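Subject: Re: Print proofs and exhibit graphics — revised ordering procedure
From: Morag Niven
To: Momum print-and-display list
Date: Sep 1, 2020

Dear colleagues,

I am replying to the list as a whole, as the questions raised by Dorin Gavrilă last week have also reached me separately from several departments. His message is quoted here for reference.

> From: Dorin Gavrilă
> To: Momum print-and-display list
>
> Dear all,
>
> We have 400 folded brochures on order with Bileo for the October open house, together with 2 roll-up banners. The brochures were proofed on paper and approved. The banners were approved from a PDF only, and the blue on the finished pieces is noticeably darker than the blue on the brochures. Both were built from the same artwork.
>
> Could the print office please clarify (a) whether a physical proof is now required for large-format work, (b) who pays for it, and (c) whether the banners can be rerun before the open house? I would also like to know if departments may still send files to Matar directly for small jobs.
>
> Regards,
> Dorin

On the first point, a physical proof is required for all large-format work with immediate effect. This includes roll-up banners, wall panels, window graphics and any board larger than a standard poster. The proof should be a strip taken from the final file and printed on the final material, with at least one area of solid color and one area of small text. A PDF approval remains sufficient for business cards, letterhead and reprints where nothing in the artwork has changed.

The cost of the strip proof will be carried by the central print budget for the first round. If a department changes its artwork after the proof has been signed, any further proof will be charged to that department.

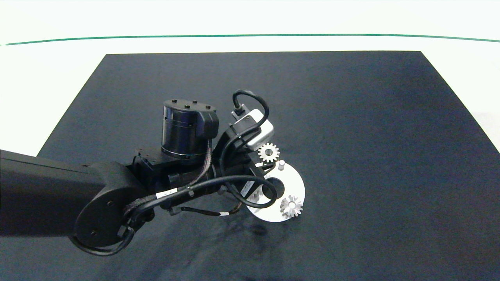 Dark solid colors call for particular care, and the requesting department should name the intended shade in writing before files are released. "Dark blue" is not a sufficient instruction. A dark navy-gray like that of the large mat under the black robotic arm may be called navy by one reader and charcoal by another, and a printer working from the word alone has no means of choosing between them. Please give the ink reference from the style sheet and attach a printed swatch where one exists. Finish must be stated as well — matte or gloss — as the same ink reads differently on each.

With regard to the banners, Bileo has agreed to rerun both at half the original price, provided that a signed proof is returned within nine working days of this message. Dorin, please send me the corrected file with the ink reference marked on it, and I will arrange the strip. The existing banners should be kept until the replacements have been checked against the brochures.

Departments may continue to send small jobs to Matar directly, subject to two conditions. The order must carry a job number issued by this office, and a copy of the final file must be placed in the Midau folder on the day of release. Orders received without a job number will be returned unpaid.

The ordering form has been amended to reflect these changes. Earlier versions should be deleted. Requests already in progress may be completed on the old form, with the exception of large-format work, which must be resubmitted.

Questions on individual orders should be sent to me directly and kept off the list.

Yours sincerely,

Morag Niven
Print and Display Office
Momum

Last updated: same day, 4:15 p.m.
2 comments
0 shares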